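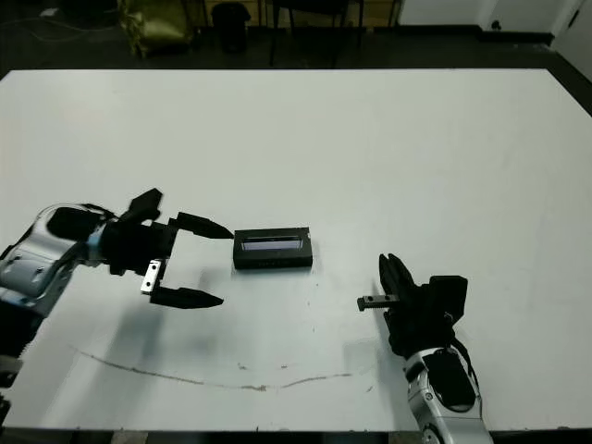

Selon Olesia Hutsuliak, un préhenseur qui garde sa pièce après un arrêt d'urgence ne pose pas de difficulté en soi ; un préhenseur dont on ignore s'il la gardera en pose une sérieuse. La présente évaluation du kit bimanuel Trident, distribué par Clamgate, porte pour l'essentiel sur ce point.

Objet de l'évaluation

Le kit comprend deux préhenseurs à doigts parallèles, leurs brides, un boîtier de commande et le logiciel de coordination Oddsson. Il a été monté sur une paire de bras et soumis à des tâches de prise et de dépose d'objets de petit format sur plateau blanc. La campagne a comporté 963 cycles. L'installation n'appelle pas d'observation particulière. La notice, disponible en français, est complète sur le plan mécanique et insuffisante sur le plan électrique : le schéma de raccordement du circuit d'arrêt y tient en une demi-page et ne précise pas l'état des sorties à la remise sous tension.

En fonctionnement nominal, les résultats sont satisfaisants. La prise d'un boîtier noir par un seul préhenseur, l'autre restant libre à proximité, s'effectue sans correction manuelle.
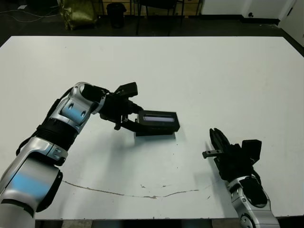
Description du défaut

Lors de certains arrêts d'urgence déclenchés en cours de prise, le préhenseur gauche a conservé l'effort de serrage, conformément à la notice. Au réarmement, il s'est ouvert sans commande, avant que l'opérateur n'ait validé la reprise. Le préhenseur droit n'a présenté ce comportement à aucun moment. L'inversion des deux câbles de commande a déplacé le défaut vers la droite, ce qui met hors de cause la mécanique des doigts et désigne la voie de sortie du boîtier.

Le journal d'Oddsson enregistre l'ouverture avec un retard de 600 ms et l'attribue à une commande de l'opérateur. Cette imputation est inexacte. Elle est également préjudiciable à toute analyse d'incident fondée sur le seul journal.

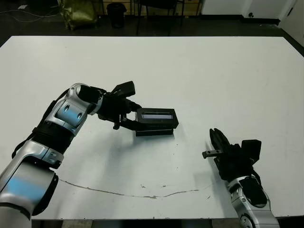 Esben Vestergaard estime pour sa part que la sanction est trop lourde, le micrologiciel livré en août ayant supprimé l'ouverture intempestive sur son installation. Nous avons appliqué cette version. Le défaut est devenu plus rare, mais il s'est reproduit, et l'erreur d'imputation subsiste dans le journal.

Le risque dépend de l'objet tenu et de la hauteur de maintien. Il demeure limité pour un boîtier posé à plat. Il est d'une autre nature pour un téléphone tenu par une extrémité juste au-dessus d'un bac, et plus encore lorsqu'une main s'avance pour dégager la pièce. 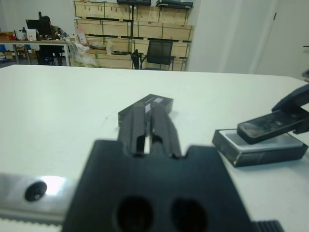 Cahiers d'essais Lirivden, n° 174, page 60

Recommandations et avis

L'utilisateur veillera à interdire tout accès manuel à la zone de travail entre l'arrêt et la fin du réarmement. Le raccordement d'un relais externe sur l'alimentation des préhenseurs est vivement conseillé. Les journaux devront être recoupés avec un enregistrement indépendant.

Clamgate, saisi par écrit, a reconnu le défaut de la voie de sortie et propose l'échange du boîtier. Aucun délai n'a été communiqué pour la correction d'Oddsson.

Avis : réservé. Le kit pourra être réexaminé à réception d'un boîtier modifié.

Rapporteur : Ea Egilsson. Relecture : Mogens Ladefoged.
Texte arrêté le 7 février 2022.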